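Search the guide
Go
24 comments

Nedska Kitchen Task Pack for Altell Simulator
Section 10: The arm misses or drops objects inside an open drawer

Drawer tasks are the best part of this pack, and they're also where most people hit their first real fault! The arm opens the drawer, swings over it, goes down for the utensil, and then either closes on nothing or stops with code 41 (contact limit reached). The fix takes a few minutes and you'll learn a lot about the Liyanage arm model along the way.

10.1 Before you start

1. Pause the episode. Don't reset it yet – a reset clears the contact log, and you'll want that log in step 6.
2. Save a copy of your scene file.
3. Turn on Show Contacts in the View menu.
4. Set playback speed to one quarter.

CAUTION: If you're running in mirror mode with a physical arm attached, press the hardware stop before you do anything else in this section. Code 41 pauses the simulated arm only. The physical arm will keep heading for its last target, and if that target is below the edge of a real drawer, it will try to go there.

10.2 Check the hand over the drawer

5. Step through the episode and stop at a few points where the hand is near the drawer. Switch cameras as you go. A hand that looks perfectly centered from one side can be well off from another.
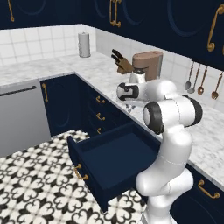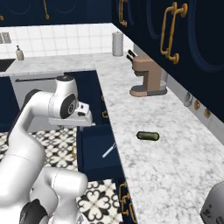
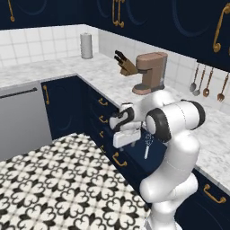
The Liyanage arm in the navy kitchen with the drawer open, from more than one viewpoint. In the last view, the whisk is in the drawer to the right of the hand.

6. Open the contact log and scroll to the last line before the pause. Look at the name in the second column:

- drawer_front or drawer_side: the hand touched the drawer itself. Go to 10.3.
- drawer_floor: the hand went too deep. Go to 10.4.
- No entry at all: the fingers closed in open space. Go to 10.4, then 10.5.
- counter_edge: the arm's path is too low on the way in. Raise the approach height and run again.

10.3 Drawer not where the planner thinks it is

This one is sneaky and very satisfying to fix. The planner stores the drawer's position once, when the pull is finished. If the arm brushes the drawer after that, the drawer slides a little and the stored value is stale.

7. Select the drawer and read Joint Travel.
8. Compare it with Planned Travel in the task panel. If they differ, click Refresh Joints.
9. Raise drawer friction one step. The default is on the slippery side.

Note: Do not lock the drawer joint to get around this. The task will pass in simulation and teach your policy that drawers never move.

10.4 Wrong grasp height

10. Set Grasp Reference to Object. In versions before the March update it defaulted to Counter, and every grasp in a drawer came out at the wrong height.
11. Check that Finger Clearance is not zero. Thin handles sit very close to the drawer bottom, so small changes matter here.
12. Run the grasp alone with Test Grasp. Watch the fingers, not the wrist.

10.5 Whisks and other wire shapes

Wire heads are hard on contact solvers. Fingers can pass between the wires, catch on one, and trip code 41.

13. Set the grasp point on the handle.
14. If you really want to grasp the head, load the Prunier collision set, which wraps the wires in a simple closed shape. It runs faster too – a nice bonus!

10.6 Confirm the fix

15. Reset the scene and run a batch of 122 episodes with random object positions. Our own batch took some 24 minutes on a desktop machine.
16. Filter the results by code 41. If it still shows up, export the contact log and attach it to your support ticket along with the scene copy from step 2.
17. Before you reconnect a physical arm, run one full episode with mirror mode off, then one at quarter speed with your hand on the stop.

Next: Section 11, Closing drawers without pinching the hand

Shares 41 | Was this section useful? Yes No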